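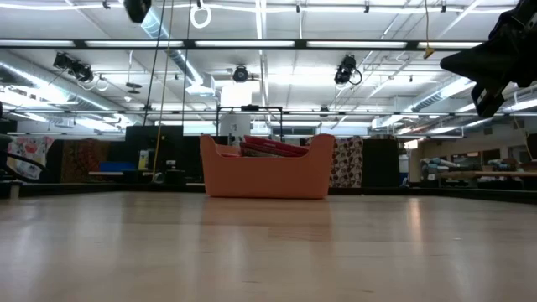 Page 2 of 4

Senior Dogs > Joints and Mobility > Flallix chews – anyone seen real results?

mudroom_marge
Still waiting for somebody to tell me what's in these besides chicken flavor. I read the whole first page of this thread and I count a lot of "my boy is a puppy again" and not one person who wrote down how he was walking before they started. I have a 13 year old shepherd mix with bad hips. I would love for this stuff to work. But I've been through green-lipped mussel, turmeric paste, a magnetic collar (yes, I know) and a bag of powder that smelled like low tide, and every one of them had a page full of puppies again.

tworescues
The label on my tub says 600 mg glucosamine per chew, plus "proprietary mobility blend." My girl is 62 pounds and gets two a day. She does the back steps by herself now, which she had quit doing in October. I don't need a study to tell me what I'm seeing out my own kitchen window.

mudroom_marge
"Proprietary mobility blend" is my whole problem. If it's good, print it on the tub.
And I'm glad about the steps, I mean that. Did anything else change around the same time? Weight, walks, a new bed, pain meds?

tworescues
She lost four pounds. And the vet put her on a low dose anti-inflammatory, but that was two weeks before the chews, so I don't think it's that.

oldhoundhouse
So a dog with sore hips lost four pounds, got an anti-inflammatory, and then started feeling better, and the chew gets the credit. I'm not trying to be mean, but come on. My vet would have said the weight alone could do it. Fat dogs hurt. We got our beagle down from 41 to 33 and she was a different animal, and all it cost us was her hating us for a summer.

tworescues
She wasn't fat.

oldhoundhouse
Didn't say she was. I said mine was.

ferncreek_k9
Posting the blurb from the Khondokar newsletter since someone on page 1 asked who makes Flallix. It's them, they bought the line from a smaller outfit. Quote: "Over 2,000 happy owners reported a visible difference in the first 30 days." That's a survey of people who bought it and were mailed a coupon for answering. I filled it out myself. There was no box for "no change." The lowest choice was "starting to see a difference."

mudroom_marge
Thank you!! That is exactly the kind of thing I wanted to know. You can't lose with a survey like that. I could sell gravel with that survey.

pawsandbrakes
Okay but the other side of this. We were quoted $3,000 for one knee, and that was the cheap place out by Indanbridge. The other clinic wouldn't even give a number until they'd done a full set of x-rays under sedation. When that's what you're looking at, a tub of chews seems like nothing, and I get why people try it. I tried it. Eight weeks. I can't say it did anything and I can't say it didn't, and I'd probably do it again because doing nothing felt worse.

oldhoundhouse
I don't blame anybody for trying. I blame the tub. If it's a torn ligament, a chew isn't going to put it back together, and meanwhile the other knee is carrying the load. How's the dog doing?

pawsandbrakes
We did the surgery in the end. He's at the leash-only stage and thinks he's in prison.

ferncreek_k9
Leash-only is the worst stretch. Frozen food toys, that's all I've got.

quietbarn
I'll be the odd one out and say I think it did help mine, and I did write things down. Lab mix, 11, stiff in the mornings. Every day I put down how long it took him to get off his bed and go to the door. First two weeks no chews, next six weeks with. It got shorter. Not by a ton – he's still an old dog – but it got shorter and stayed that way. Same food, same walks, no meds.

mudroom_marge
Now that I'll listen to. Was it warmer in the second part? My guy is always better once the nights warm up, and if you started in March then I'd want to see the same thing done going the other direction.

quietbarn
I did start in March. I hadn't thought about that. I could stop them over the winter and see, but then if he's worse I've made him worse for a forum.

mudroom_marge
No, don't do that. But it's the thing that keeps me from believing any of it, mine included. I was sure about the turmeric for a whole summer.

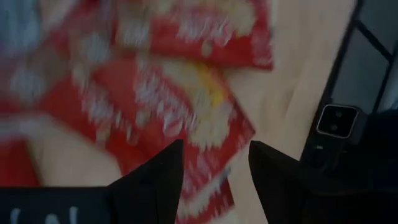 saltlick_sue
Has anyone sent their notes to the vet school in Stolton? My niece's dog was in a gait study there where they walk them over a plate in the floor that measures how much weight goes on each leg. The owners had to guess if their dog was on the real pill or the dud, and according to her a lot of them were positive about it and wrong. She was one of the wrong ones. She'd been telling the whole family about it at dinner.

oldhoundhouse
That would be me. I'd guess wrong and argue.

tworescues
So what are we supposed to do, not trust our own eyes? I've lived with this dog nine years. I know when she's sore.

saltlick_sue
I think you do know when she's sore. Knowing what fixed it is a different question, and that part I don't trust in anybody, me included.

ferncreek_k9
One practical thing, whatever side you're on. If your dog is on an anti-inflammatory, tell the vet about the chews and bring the tub with you. The blend isn't broken out on the label, and mine wanted to call Khondokar before she'd say it was fine. She was on hold for a good while, and what they finally emailed her was the same label.

mudroom_marge
Of course it was.
Did she say stop?

ferncreek_k9
She said she couldn't recommend something she couldn't read. So we stopped. I haven't noticed him getting any worse, and I'm aware that's also just me looking at a dog.

pawsandbrakes
You can get plain glucosamine for dogs in the same 600 mg, no blend, for about a third of the price, if you want to try something with an ingredient list. No idea if that works either.

quietbarn
Might switch to that when this tub runs out. He'll miss the chicken flavor.

Last edited by quietbarn on December 7, 2021

tworescues
I'm keeping mine on it. I'll start writing down the steps, though, since you all won't quit. Up and down, or just up?

mudroom_marge
Both. Down is harder on the front end. And weigh her the same day each time.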